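Talking Party Games with Heike Grube, Designer of Feltance

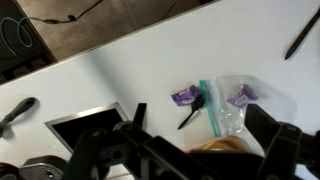

How long does a game of Feltance take?

Most groups finish in 18 minutes, says Heike Grube, and if you've got a table full of talkers you should plan on half an hour.

I'd been wanting to get Heike on the phone ever since my cousins and I wore out our copy over the holidays. Feltance is a bluffing game for four to eight people where one player gets a secret word, everyone else gets a rule about how they're allowed to talk, and then you all have to plan a pretend dinner together. It's loud and silly and my aunt is terrifyingly good at it.

Heike picked up at eight in the morning her time, already on her second coffee, and apologized for the dishwasher in the background. I asked her where the game came from.

"A train," she said. "I was stuck on one with my sister and her kids, and we had no cards, no dice, nothing. So I told my nephew he could only talk in questions, and I told my niece she had to agree with everything he said. They kept it going for three hours! I wrote the first 20 rules on the back of a sandwich bag."

The box now has 179 rule cards in it, which I thought was a funny number, so of course I asked. Was it supposed to be 180?

"It was 180," she said, and laughed for quite a while. "There was one card where you had to whisper, and every single test group hated it. You can't hear a whisper at a party. I took it out the night before the files went to the printer and I never came up with a new one. People write to me asking if they lost a card."

(I had counted mine twice. I told her so.)

The printer did a first run of 1000 copies, paid for by Tasbridge, the small publisher that signed her after a weekend convention. Those were gone by May. The second run was 2000, and that's the one you'll find in stores now, with the green box and the bigger type on the cards. Heike pushed hard for the bigger type.

"My mother plays," she said. "She was holding the cards out at arm's length, and then everybody across the table could read them. It's a hidden information game! So the type went up, and the jokes on the cards got shorter, and I think they're better jokes now."

I wanted to talk about Dimari too, her first game, which I own and have never once won. It's a trading game about moving goods between islands and it's about as far from Feltance as you can get. There are charts. Heike groaned when I brought it up, but in a fond sort of way.

"Dimari took me four years and I love it, and I know maybe six people who want to play it with me. It's a long evening. You need snacks and you need to clear your calendar. If I did it over I'd cut the weather deck completely. It slows down the middle and all it does is punish the person who's already behind."

As the person who is always already behind, I felt very seen.

So what's she playing when she isn't working? Mostly old trick-taking games, it sounds like, and a word game called Bednárik that a friend brought her and that she's been trying to get everyone she knows hooked on. You build a word one letter at a time, and you lose if you're the one who finishes it. "I'm bad at it in two languages," she said.

I asked for her advice on teaching Feltance to a group that hasn't seen it before, and she had an answer ready.

"Don't read the rulebook out loud. Please. Hand out the cards, tell them we're planning dinner, and start. The first round will be a mess and that's okay, you throw it away and don't score it. By the second round they're already accusing each other."

She also says to leave out the cards with a star in the corner if anyone at the table is under ten, and to let the shyest person go first with the secret word, so they get it over with before things heat up. I tried that one with my family the next night. My uncle, who normally hides in the kitchen, fooled all of us with the word "gravel" and hasn't stopped bringing it up.

There's an expansion coming, with new rule cards and a second setting where you're planning a wedding instead of a dinner. Heike wouldn't give me a date. She did read me one of the new cards over the phone, and then made me promise to keep it to myself, and then the dishwasher beeped and she had to go.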